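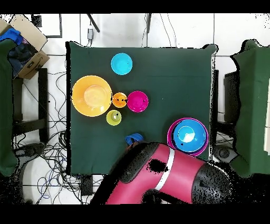
Posted by Ademir Arruda, Moderator - Balier Residents' Forum - Thread 2079

Subject: Shared crockery at communal meals

Members are invited to comment on the proposal that the Guimarães Hall should keep its own set of coloured plastic bowls and cups for the monthly communal meal. At present each household brings its own dishes. The proposal would come into force in February if it is supported. Replies should be confined to the matter of crockery. Parking has its own thread.

GPacheco wrote:
I support the proposal. Last month my household carried 4 dinner plates down the hill and returned with three, one of which belonged to another family. A common set would end this. I would further ask that the bowls be of different sizes, as soup and olives do not require the same dish.
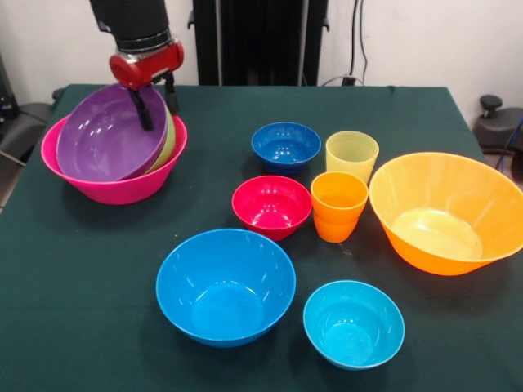

Purple and yellow-green bowls, both inside a pink one.

Dronditz_East wrote:
I must register an objection. Plastic holds the smell of onion and takes up colour from tomato sauce. The hall already owns white china, bought by the previous tenants and kept in the tall cupboard. It should be used before any money is spent.

GPacheco wrote:
The china is heavy and much of it is chipped. There are small children at every meal. I do not consider it suitable.

Zusum wrote:
May I ask who would wash the common set? The kitchen has one sink. Under the present arrangement each household takes its dirty dishes home, and the hall is locked by ten.

Ademir Arruda wrote:
The proposal provides for a washing rota of two households per meal. Storage would be on the lower shelf beside the tea urn. 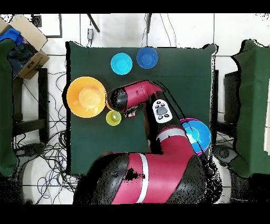
Large and small bowls on the green cloth.

Dronditz_East wrote:
A rota was tried for the tea towels and lapsed within 3 months. My objection stands. I would accept plastic for the children's table only - china elsewhere.

Zusum wrote:
I could support that amendment, provided that chipped pieces are first removed.

GPacheco wrote:
I could not. Two sets mean two cupboards and two rotas.
Genivaldo Pacheco, Upper Terrace

Ademir Arruda wrote:
Both versions will be put to members at the next meeting. The thread remains open until noon on the day.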